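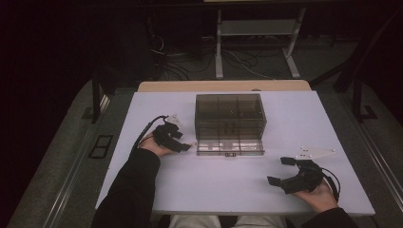 Frida Ragnarsson wrote to us that she played side A four times before she remembered there was a side B, and that the bass on the third song made her cat leave the room. We couldn't be happier!

Kornau – Pleltenton LP
Fogh Records, black vinyl, 200 copies

We've been pestering Kornau for a full-length ever since their February demo tape (long gone, sorry, please stop asking Ulises), and now it's finally here: 13 songs of fast, ragged, oddly tuneful punk, recorded mostly live, with Nandini Rodrigues shouting herself hoarse over the top.

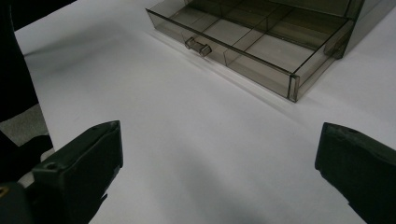
The slower numbers are the real surprise for us, especially "Govitz", which creeps along on two notes for ages before the drums come crashing in – play that one loud if your neighbors will forgive you. Comes with a fold-out lyric sheet and a download code. Sleeves are hand-glued, so corners may vary a little. We ship in stiff mailers, and you're welcome to add a tape or two to the same package.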